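3.2 Materials and arrangement of the blocks

The study needed objects that are easy to name, easy to tell apart and of no special interest in themselves. In the pilot at Istby we used household things (cups, spoons, small boxes), but the participants spoke more about what the things were for than about where they stood. One of them moved a cup three times because, in her words, "a cup should not stand so near to the edge". Such answers are interesting, but they do not help us to study how people describe position. For the main study we therefore changed to small cubes in plain colours.

The cubes are foam-like to the touch and light in the hand. We bought them as one mixed bag and sorted them by colour. From the bag we took those whose corners were still sharp and put the others aside, since a worn corner was quickly noticed by the participants and was then used as a name for the block ("the bitten one"). Every arrangement in the main study has three cubes. Two cubes gave descriptions which were too short, usually one sentence, and with four cubes many participants began to speak of shapes such as a kite or a table with legs. With three there is still the possibility of a line or a triangle, and we come back to this in section 4.

3.2.1 Choice of colours

We wanted one pair of colours that is close and one colour that stands apart. The close pair is a medium blue with a little violet in it and a bright sky blue. The third colour is an orange that goes towards salmon. In the instructions to the participants we never used a colour word, so that each person was free to find his or her own. The orange cube was called orange, coral, pink and, by one participant, "the skin one". For the two blues the usual solution was to call one of them blue and to give the other a longer name, for example "the light blue" or "the sky one". A smaller group gave both of them a longer name from the beginning.

This difference is important for the analysis. A participant who says only "the blue block" has decided, perhaps without thinking of it, that the other one is not simply blue. Rosen, our first coder, marked such cases as unclear. Swanson, the second coder, accepted them if the participant had already used a different word for the other block. After discussion we followed Swanson, and the earlier descriptions were coded again.

3.2.2 The table surface

The surface is a matte table top of a greyish beige. A white surface was tried first, but under the lamps it was too bright and the participants complained of tired eyes after the second half of the session. A patterned cloth was also tried and was given up at once, for the reason that people used the pattern to fix the positions ("two stripes up from the bottom"). On the plain surface there is nothing to count and nothing to point at except the blocks themselves and the sides of the table.

We did not try to remove the shadows. The light comes mostly from one side of the room, so that each cube has a short grey shadow, and in our earlier trials with a lamp on each side the cubes looked as if they were floating. Shadows were mentioned in only a few descriptions. Where they were mentioned, it was mostly in order to say on which side the light was, and this was coded as a reference to the room and not as a reference to a block.

3.2.3 Building the arrangements

A set of 40 arrangements was planned on paper by Marjorie Ellwood, and each participant saw 5 of them. The plans say which cube is farthest from the viewer, which is nearest, and which is out to the side. They do not give distances. We think that an exact distance would suggest a precision that the descriptions of the participants do not have, and it also makes the work of placing very slow. The person who built an arrangement read the plan, placed the cubes by hand and then looked at the table once from the place of the viewer before the participant came in.

The plans also say if a cube is to be turned. In one group of arrangements all cubes stand square to the viewer. In the other group one cube is turned, so that a corner and two sides are seen and not one flat side. We expected that the turned cube would be described first, as it is the odd one. The results in section 4 give only weak support to this. Many participants began with the nearest cube, whether it was turned or not, and mentioned the turning later or left it out.

Figure 4 gives one arrangement from the second group. The orange cube is nearest, the darker blue is farthest and lies almost on the same line with it, and the sky-blue cube is out to the left and turned. This arrangement was difficult for the participants in a way we had not planned. The two cubes on the line invite the word "behind", but seen from so high above, the farther cube is not hidden by the nearer one at all, and a number of participants preferred "above". We kept both words in the coding scheme as separate classes, and the change from one to the other inside a single description was counted as a repair.

3.2.4 Procedure at the table

The participant was given 120 seconds to describe each arrangement to a listener who sat behind a screen and had the same three cubes. The listener was not allowed to ask questions. When the time was over, the two tables were compared and a short note was made of any cube that was on the wrong side of another, or turned when it should be straight. Small differences in distance were not noted.

All sessions were held in February, in the afternoon, and the spoken descriptions were typed out with the Fluduvance software and then corrected by hand. The two blues caused some trouble also at this stage, as "sky one" was several times written as "shy one". These errors were found when the coders read the text together with the sound, and they do not remain in the data.

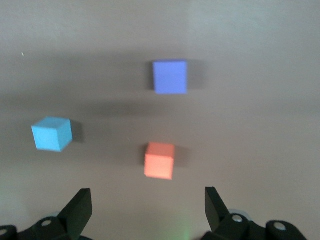
Figure 4. An arrangement from the second group, with the sky-blue cube turned.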